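Folding on the Bed: Your Questions

I get the same handful of questions every time I post about laundry, so I've put them all on one page. Grab a cuppa!

Why do you fold on the bed and not a table?

Because the bed is huge and my table is always covered in mail. I smooth the sheet a bit (only a bit, it never goes flat) and work from the near side so I'm not climbing over everything.

How do you stop black clothes picking up fluff?

I don't, entirely. I shake each piece out at the window first, turn the fluffiest ones inside out, and keep a lint roller from Dolo in the bedside drawer. Mine's the 100-sheet one and it lasts me until February if I start it in spring.

Do you fold trackies in half or in thirds?

Half lengthwise first, legs together, then thirds from the cuff up. If they've got a stripe down the side, use it as your guide – line the stripes up and the rest pretty much sorts itself out.

What about jackets?

Zip or button it, face down, sleeves across the back, then fold the bottom up to the collar. Thick ones I only fold once, otherwise they spring open again and I get cross.

Is it okay to leave things on the bed while you fold?

I do! A pillow, a phone cord, the odd plastic bag, whatever. I just push it all up towards the far end and get on with it. Same goes for the shelf at the head of the bed, I'm not clearing off a water bottle to fold a jacket.

Black clothes on a cream sheet:

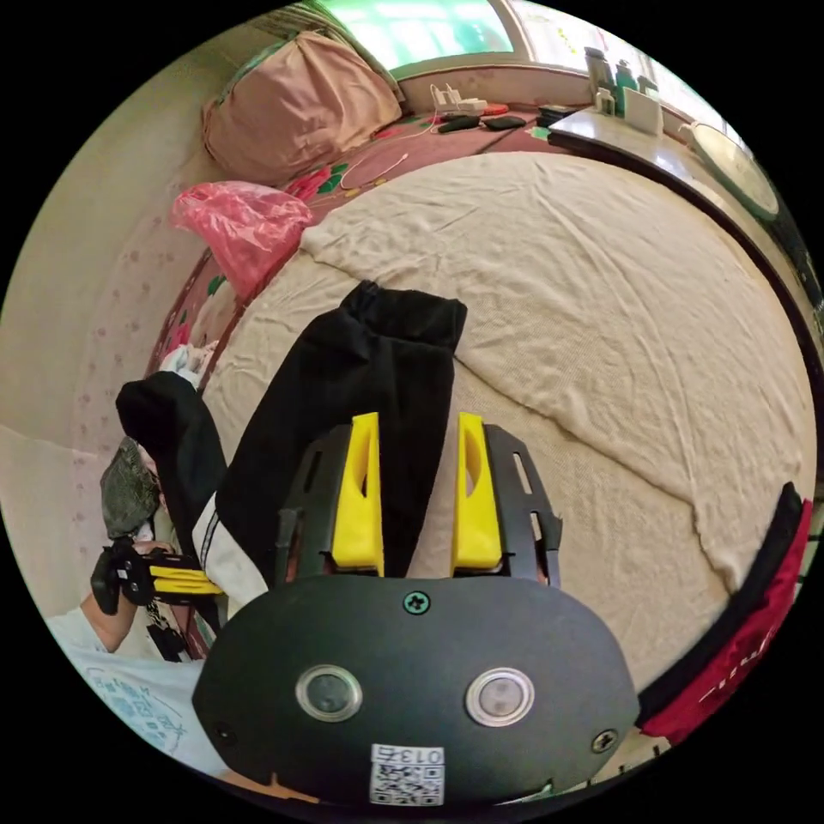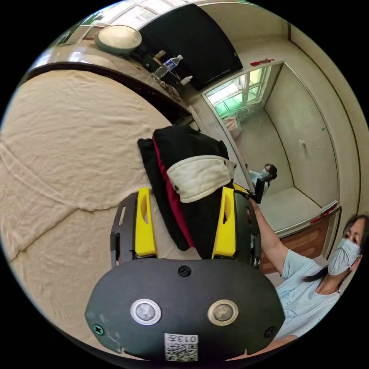 Where do you put it all afterwards?

Tops and jackets go in the wardrobe, bottoms in an Eller drawer unit I bought secondhand. I file them standing up so I can see every one, which took some getting used to, but I won't go back.

Can I fold things that are still a little damp?

Please don't, they'll go musty in the drawer. Hang them over a chair for an hour and come back to it.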